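Boletín de Hismont, noviembre
Entrenar en cocinas que no existen 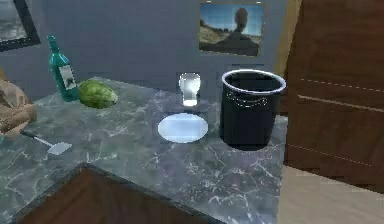
Lo que hemos estado haciendo estas semanas

¡Por fin puedo contaros algo de Nivex con resultados en la mano! Quienes me habéis aguantado en la máquina de café ya sabéis de qué va: queremos que una política de manipulación aprenda en simulación y luego no se venga abajo cuando le cambias la encimera de sitio. O la botella. O la luz, que es lo que más guerra nos ha dado.

Hasta el verano generábamos cocinas muy limpias, casi de catálogo, con dos o tres cosas bien separadas, y claro, la política iba como un tiro ahí dentro y fatal en cualquier otro lado. Así que cambié el generador. Ahora mezcla objetos que no pegan mucho entre sí (una espátula pequeña, un vaso transparente, un cubo o una olla grande y negra, una especie de melón verde tumbado junto a una botella) y los reparte sobre un mármol con vetas que refleja bastante. También mueve los cuadros de la pared y cambia la puerta del fondo, porque descubrí que el modelo se estaba orientando con la decoración. Me costó una tarde entera creérmelo.

Los números

Generamos 2946 episodios con 151 distribuciones distintas de cocina. Para evaluar nos guardamos 199 pruebas con combinaciones que el modelo no había visto nunca, y la tarea era siempre del mismo estilo: coger un objeto que te piden por su nombre y dejarlo en el plato. Con el generador nuevo la política completa el 76 % de las pruebas. Con el viejo no llegábamos ni a la mitad, y eso que le dimos las mismas horas de entrenamiento.

Los fallos que quedan son bastante repetitivos. El vaso es el peor con diferencia: el borde brilla, el resto casi desaparece contra el mármol y la mano cierra antes de tiempo. Con la espátula pasa otra cosa, que al estar tan plana la intenta coger por la pala y no por el mango. Para esto segundo tengo un arreglo a medias (muestrear más agarres cerca del mango, nada sofisticado) y para lo primero acepto ideas, en serio, escribidme.

Y ahora, al robot de verdad

Todo lo anterior es simulación, que quede claro, así que no saquéis el champán todavía. El siguiente paso es llevar la política al brazo que tenemos en el laboratorio de Clakville, con la encimera de Garrido que montamos en primavera y que sigue cojeando un poco de una pata. Empezaremos con objetos opacos y dejaremos el vaso para el final, más que nada por no pasarnos el día barriendo cristales.

Si alguien quiere las semillas del generador para probar su propio método, están en la carpeta compartida de Nivex, dentro de «cocinas_v2». La v1 no la toquéis, que aún la uso para comparar.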